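The Little Green Pot: A Kitchen Gallery
December 17, 2020

Welcome back, everybody, and come on in! Those of you who have followed our kitchen pages since April know that I can't pass a secondhand table without stopping, and this year the thing I kept stopping for was small electric pots. My sister-in-law Diane Carrier started it (she'll deny it) when she cleared out her place in Lostberg and sent me home with a box on my lap. Since then I've cooked more soup for one than I ever thought a person could eat, and I've enjoyed nearly every bowl.

What I love best is the color. My mother's kitchen was all pale greens and creams, and there's something about a minty pot on a gray tabletop that takes me straight back to doing my homework while the onions softened. I like a glass lid too, so I can peek as often as I please without letting the steam out.

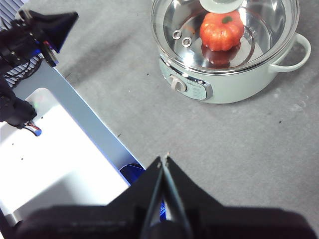

Mint green with the lid on, and a little ribbed pumpkin tucked inside. Look for its reflection in the steel!

Renji Takeda wrote to ask how I keep the inside of mine so shiny, and I'm afraid it's nothing clever: warm water, a soft cloth, and a spoonful of baking soda if the rice has caught. I dry it straight away or it spots.

Aaliyah Simard's squash and ginger soup is still the one I get asked for most, and it has had 43 comments at last count. She says to go easy on the ginger the first time. I never do, but you might like to listen to her.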